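7 July 2021
Prurnlow workshop, window side

Today I continued with the small bottles and the pouches for the Majimbun order. The bottles were a mess after the move, so I put them all on one surface and sorted them by cap colour. Green caps are the Udach oil, red caps are the thinner. I found 3 with no label and I put them in the discard tray, please do not rescue them.

Then I decanted the oil from the big tin, 50 ml in each dark bottle. The tin gave less than I had calculated — the bottom was thick and I did not want to pour the sediment. I will write Vistum for a new tin, but last December they needed long time to answer, so better to ask early. Until then please use the oil only for the leather bench, not for the door hinges.

The black pouches are sewn and the loops are attached. My first idea was to dry the finish in the cupboard, but in the cupboard they touch each other and the finish gets marks. Now they hang at the big window, where the air is moving. I hung them in rows, not very straight. If you need to open the window, take down the row nearest to the handle first and put them back in the same order, because I am keeping notes on which pouch got which coat.

Loop test, done on spare pieces from the same roll: pulled with the spring scale, 95 N before the stitch opened. The older thread opened much sooner, so I stay with the new one.
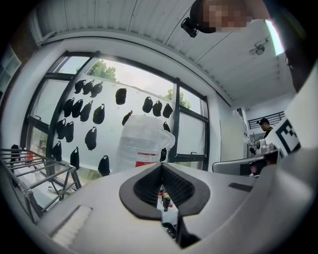
Pouches hanging at the window, small bottles on the surface below.

To do next:
— second thin coat on the pouches, wait 10 hours before touching
— labels for the dark bottles, printed, my handwriting is not good enough for the customer
— look for the missing funnel, the grey one
— ask if Majimbun wants the loops trimmed or left long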